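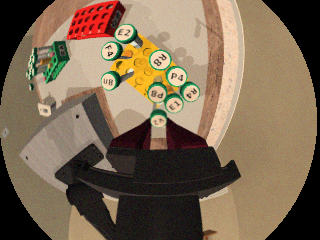 Crushing old concrete for road base used to be a job for the off season in Atbridge. Curkar, the contractor that resurfaces most of the county roads, now runs its crusher all year and sells what it doesn't use. The hard part is keeping the piles apart. Bridge rubble, curb and broken slab all look alike once they are crushed, so each pile gets a two-letter code on a post. Codes that short, like the ZA in black on its green-rimmed cap, can be read from a loader cab if they are painted large enough. Curkar repaints its own every June.

The plant itself is a Wisar jaw crusher with 2 screens and a magnet over the belt to pull out rebar. It fills some 156 truckloads in a good month. Wet weather slows it down, mostly at the fine screen, which clogs with clay.

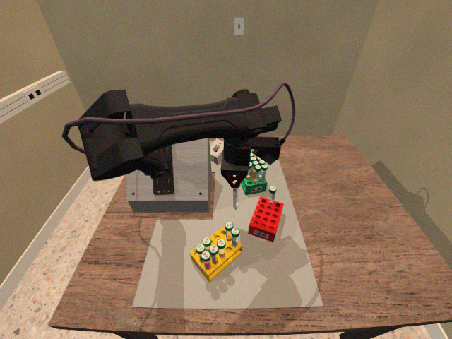

## What the county pays

Recycled base costs the county less than quarry stone, mainly on haulage. The nearest quarry is at Wiriya, two hours away by truck. Inspectors still reject loads with too much brick or wood in them, and rejected loads go back to the yard at Curkar's expense. The county allows the material under shoulders and farm lanes. It hasn't yet approved it for the main highway, where test sections are still being watched for settling.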